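Bon, je vous avais promis des nouvelles du projet Ornano, et puis le mois de mai est passé comme un courant d'air. Désolée ! Je rattrape mon retard ce soir, thé à la main.

Donc voilà, chez Rastley, mon boulot du moment consiste à montrer à deux bras comment on range des tasses. Je les pilote à distance, je prends la tasse, je la lève, je la repose, et on enregistre tout. Et on recommence. Il nous faut 600 démonstrations propres avant la fin du mois, on en est à 58 (ne riez pas).
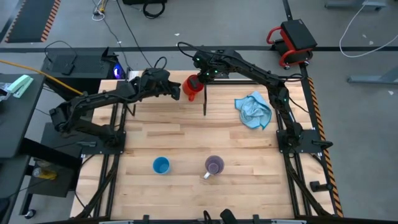 Ce que je n'avais pas du tout vu venir, c'est la fatigue. Pas dans les bras, dans la tête ! Au bout de sept essais je commence à faire des gestes bizarres, je m'approche trop vite, j'hésite au-dessus de l'anse, et le modèle apprend aussi mes hésitations, le pauvre. Du coup je fais des petites séries de neuf, puis une pause, et pendant la pause je trie. Tout ce qui est mou ou tordu part à la poubelle.

Les anses, parlons-en. Avec Petine, le logiciel qu'on utilisait avant, je sentais un décalage entre ma main et la pince, un truc infime mais pénible. On est passés à Hajji il y a peu et c'est nettement plus agréable - même si les menus sont un enfer. Ma technique : j'arrive par le dessus, je descends lentement, et je ne corrige plus une fois en bas. Si c'est raté, c'est raté, j'annule et je reprends.

L'autre question du moment, c'est l'alignement. Est-ce qu'on met les tasses toujours dans le même ordre ou est-ce qu'on mélange ? Moi je suis pour mélanger, les couleurs, les écarts, le sens des anses, tout.
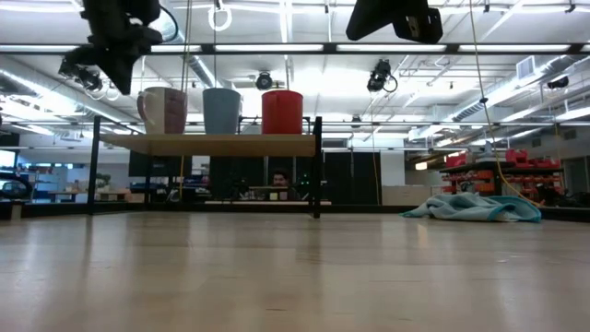 Solène
Opératrice de téléopération, projet Ornano

PS : on m'a demandé si on pouvait s'entraîner chez soi. Avec une manette et un simulateur, oui, un peu, mais la sensation de profondeur n'a rien à voir. La prochaine fois je vous parle du pliage de tissu, et là, je sens que je vais pleurer.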